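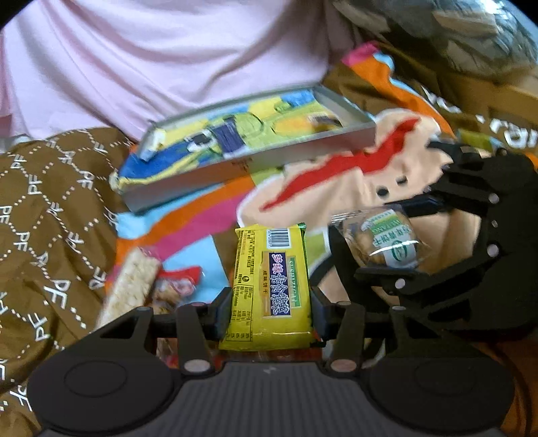 A yellow packet of savory biscuits, and a round one in its own clear wrapper.

The case for the wrapped biscuit

I used to be against individually wrapped biscuits. Most people I know still are, and their reasons are good ones. The wrappers pile up, they are hard to recycle, and they turn a snack into a small pile of trash. I have changed my mind on part of this, and I want to set out why.

For six years I have helped stock the break room at Sutholm, a building with 90 people in it on a busy morning. We used to buy the big open tins. A tin would go out at ten. By two in the afternoon the lid was off, the top layer was gone, and what was left had gone soft. In the humid months it took less time than that. At the end of the week I tipped the rest into the bin. I never weighed it, but it was a lot of food, and we had paid for all of it.

In March we switched to small packets. Mutua Koech, who does the ordering with me, found a supplier called Ginosley that sells mixed cases of 300, sweet and savory together. Some are flat pillow packs. Others are single biscuits in plain clear film. We put them in a drawer and left them alone. A packet that is not eaten in the morning is still good the next month. The amount we throw away has dropped to nearly nothing, apart from the wrapping itself.

The wrapping is a real cost and I do not want to pretend it is small. The red and clear bits end up on the counter, behind the kettle and in coat pockets. Horácio Cordeiro, who works two desks from me, thinks we have swapped one kind of waste for a worse kind. Crumbs rot, he says, and film does not. He is right about that. But flour, oil, salt and oven heat all went into the biscuits I was throwing out, and so did the truck that brought them. People tend to look at the plastic and leave those out of the sum.

There is also the matter of the label. A tin of loose biscuits has its ingredients on the bottom or on a sleeve that gets lost the first day. A printed packet carries them with it. The savory ones have the type of biscuit on the back and a nutrition table, in small print. I can't read Chinese, so for me that label is only half useful, and I have to ask a colleague or use my phone. I still prefer it to no label. Someone in our building can't have sesame, and she used to skip the tin altogether.

Where I still agree with the critics is on wrapping inside wrapping. A clear film around each biscuit, then a bag, then a tray, then a box is too much. Tendell, the shop on my street, sells a gift carton with four layers before you get to anything you can eat. If a packet seals properly with two crimped ends, it needs one outer box for the trip and no more than that. I would be glad to see a rule on this, and I would pay slightly more for the plain version.

I would also not use small packets at home. Four of us finish a full sleeve in an evening, and a jar with a tight lid does the job. The wrapped biscuit makes sense in places where many people eat a little at odd hours: offices, waiting rooms, a night shift, a long bus ride. Buyers for those places should look at what they throw away for a month before they choose. We had tins for years and never looked.

For now the drawer stays. Mutua has put a second bin next to it for the wrappers, and the next case is on order, with more of the savory ones this time.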